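물을 고르는 사람, 수친 인과 보낸 오후

수친 인(Suqin Yin) 씨를 만나러 간 건 2월, 아직 오후 네 시면 창밖이 어둑해지던 때였다. 차를 업으로 삼은 사람은 그동안 여럿 만났지만, 차를 우리는 '물'을 업으로 삼은 사람은 처음이라 가는 길 내내 들떠 있었다. 수친 씨는 찻집 하테티(Hatetti)에서 물을 맡고 있다. 찻잎을 사 오는 사람은 따로 있고, 그 찻잎에 어떤 물을 부을지 정하는 사람이 수친 씨다. 명함에도 정말로 '물 담당'이라고 적혀 있다!

자리에 앉자마자 잔 두 개가 나왔다. 같은 우롱차라고 했다. 왼쪽 잔은 향이 코끝에서 확 퍼졌고, 오른쪽 잔은 둥글고 묵직한데 향이 어딘가 뒤로 숨어 있었다. 찻잎도 같고 온도도 같고 우린 시간도 같았다. 다른 것은 물뿐이었다.

"다들 오른쪽을 먼저 칭찬하세요. 부드럽다고요. 그런데 한 잔을 다 마시고 나면 꼭 왼쪽을 더 달라고 하시거든요. 저는 그 순간이 너무 좋아요. 그 표정을 보려고 이 일을 하는지도 몰라요."

나도 왼쪽을 더 달라고 했다.

처음부터 물에 관심이 있었던 건 아니라고 한다. 이사를 했는데, 늘 마시던 녹차가 새집에서는 영 맛이 없더란다. 처음엔 찻잎이 상한 줄 알고 새로 샀고, 그다음엔 주전자를 바꿨고, 나중에는 찻잔까지 바꿨다.

"주전자 안쪽에 하얗게 끼는 걸 보고서야 알았어요. 아, 물이 센 동네구나. 예전 집에서는 삼 년을 써도 깨끗했거든요. 그날 밤에 마트에 가서 생수를 종류별로 사 왔어요. 밤 열한 시에 부엌 바닥에 앉아서 차를 우렸죠. 잠은 당연히 못 잤고요."

경도 이야기를 꺼내자 수친 씨의 말이 빨라졌다. 물속에 칼슘과 마그네슘이 많으면 경도가 높고, 적으면 낮다. 흔히 센물, 단물이라고 부르는 그 차이다. 센물로 우린 홍차는 표면에 얇은 막이 뜨고 색이 탁해지기 쉽다. 그렇다고 미네랄이 없을수록 좋으냐 하면 그것도 아니어서, 증류수로 우린 차는 밋밋하고 어딘가 비어 있는 맛이 난다고 한다.

"증류수로 한번 꼭 해 보세요. 재미있어요. 맛이 없는데 왜 없는지 설명을 못 하겠는 맛이에요. 소금을 안 넣은 국하고도 좀 다르고요. 저는 새로 온 직원한테 무조건 그것부터 마시게 해요. 다들 저를 원망하죠."

탄산수소염 이야기도 나왔다. 병 라벨에 칼슘과 마그네슘은 적혀 있어도 이 수치는 빠진 경우가 많은데, 수친 씨가 정작 제일 궁금해하는 게 이쪽이라고 한다. 산미를 눌러 버리는 성분이라 꽃향이 나는 차나 밝은 홍차에는 치명적이란다. 반대로 떫은맛이 거슬리는 차라면 조금 있는 편이 낫다고 한다.

그 이야기를 하면서 서랍에서 공책을 꺼내 왔다. 지금까지 써 본 물을 하나하나 적어 둔 것인데, 기록이 벌써 540개를 넘겼다고 했다. 같은 물이라도 계절이 바뀌면 다시 적는다. 한 장 넘겨 보니 '비 온 뒤의 수돗물, 보이차에는 괜찮음, 백차는 절대 안 됨'이라고 쓰고 밑줄을 두 번 그어 놓았다. 그 아래에는 작은 글씨로 '그래도 한 번 더'라고 적혀 있었다. 나는 이런 메모가 정말 좋다.

물을 이렇게까지 파고들게 된 데에는 스승 격인 사람이 있다. 코펜하겐에서 커피를 볶는 스벤 미켈센(Svend Mikkelsen) 씨다. 커피 쪽은 물 이야기를 훨씬 일찍부터 해 왔고, 수친 씨는 그의 작업실에서 23일을 머물며 물을 섞는 법을 배웠다. 아무것도 들어 있지 않은 물에 미네랄 농축액을 한 방울씩 더해 가며 맛을 보는 방식이었다.

"스벤은 말이 거의 없는 사람이에요. 제가 열심히 섞어서 가져가면 한 모금 마시고 '다시' 그래요. 뭐가 문제냐고 물으면 '마셔 봐' 그러고요. 처음 며칠은 화가 났는데, 어느 날 제가 먼저 마셔 보고 안 가져갔거든요. 그랬더니 점심을 사 주더라고요."

그렇게 배운 방법을 차에 맞게 고쳐서 만든 것이 지금 하테티에서 쓰는 배합이다. 이름은 다미크(Damik). 무슨 뜻이냐고 물었더니 메모지에 잘못 쓴 글자가 그대로 굳어졌다고 했다. 원래 무슨 글자였는지는 본인도 잊었단다. 다미크는 녹차와 백차용이고, 보이차와 오래 묵힌 우롱에는 좀 더 묵직한 배합을 따로 쓴다. 그쪽은 아직 이름이 없다.

집에서도 따라 할 수 있느냐고 묻자 기다렸다는 듯이 고개를 끄덕였다.

"농축액 같은 건 필요 없어요. 생수 몇 가지만 사서 라벨을 보세요. 칼슘 숫자가 많이 차이 나는 걸로 고르면 돼요. 그리고 늘 마시는 차, 제일 익숙한 차로 우려야 해요. 비싼 차를 꺼내면 안 돼요! 비싼 차는 긴장해서 맛을 못 봐요."

순서도 알려 주었다. 물은 같은 온도로 끓이고, 찻잎은 저울로 재고, 잔은 같은 것을 쓴다. 뜨거울 때 한 번, 미지근할 때 한 번, 다 식은 뒤에 또 한 번 마신다. 식은 뒤의 맛이 제일 솔직하다고 했다. 두 병을 반씩 섞어 보는 것도 권했다. 한쪽은 향이 좋은데 가볍고 다른 쪽은 묵직한데 답답하다면, 섞은 쪽에서 뜻밖의 맛이 나올 때가 있다고 한다. 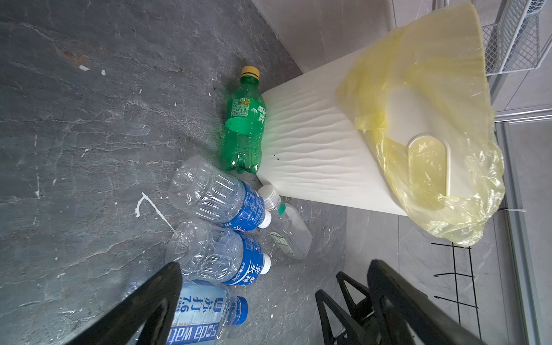

스탈리티에르(Stalitier) 차 문화 모임 · 기록팀

수돗물은 어떠냐는 질문도 빼놓을 수 없었다. 수친 씨는 수돗물 편이다. 받아서 뚜껑을 열어 두었다가 쓰거나, 끓일 때 잠깐 더 끓여 염소 냄새를 날리면 동네에 따라서는 웬만한 생수보다 낫다고 한다. 다만 같은 물을 몇 번이고 다시 끓이는 건 말렸다. 맛이 납작해진단다.

"저희 집 수돗물은 지금도 녹차엔 안 맞아요. 그런데 볶은 차, 호지차 같은 건 또 그렇게 잘 맞아요. 그 물 때문에 호지차를 좋아하게 됐어요. 물을 탓하다가 차를 하나 얻은 셈이죠."

같이 일하는 사람들 이야기도 들었다. 찻잎을 고르는 케르투 라팔라이넨(Kerttu Lappalainen) 씨와는 의견이 자주 갈린다. 케르투 씨는 좋은 잎이면 어떤 물에서도 티가 난다고 믿고, 수친 씨는 물이 틀리면 잎이 억울하다고 믿는다. 마침 케르투 씨가 상자를 안고 지나가다가 우리 이야기를 들었다.

"지난번 백차는 제가 이겼어요. 물을 네 번 바꿨는데 다 맛있었잖아요."

"두 번째는 아니었지." 수친 씨가 바로 받아쳤다.

결론은 나지 않았고, 그 백차를 다시 우려서 셋이 함께 마셨다. 나는 네 가지 물로 우린 잔이 다 맛있었는데, 수친 씨 앞이라 두 번째 잔에서 조금 망설이는 척을 했다.

요즘 수친 씨가 푹 빠져 있는 건 아이슬란드의 물이다. 그곳에서 작은 찻집을 하는 햘티 비그푸스도티르(Hjalti Vigfúsdóttir) 씨가 편지와 함께 보내 준 물로 녹차를 우렸는데, 첫 모금에 말문이 막혔다고 한다.

"너무 연한 물이라 싱거울 줄 알았어요. 그런데 향이 하나하나 다 따로 보이는 거예요. 풀, 콩, 바다 냄새 비슷한 것까지. 제가 십 년을 마신 차인데 처음 만난 것 같았어요. 그 물이 떨어진 날은 좀 슬펐고요."

다음에는 직접 가서 샘 앞에서 바로 우려 마셔 보고 싶다고 했다. 휴대용 버너와 개완 하나면 된단다. 벌써 짐 목록까지 써 두었는데 맨 위에 '공책', 그다음에 '여분의 공책'이라고 적혀 있었다.

헤어질 때 수친 씨는 다미크로 우린 녹차를 보온병에 담아 주며 꼭 식혀서도 마셔 보라고 당부했다. 돌아오는 길에 반을 마셨고, 나머지 반은 시킨 대로 다 식은 다음에 마셨다. 식은 쪽이 더 달았다. 다음 모임에서는 각자 동네 수돗물을 한 병씩 가져와 같은 차를 우려 보기로 했으니, 오실 분은 깨끗한 병에 담아 오시면 된다. 찻잎은 기록팀에서 준비한다.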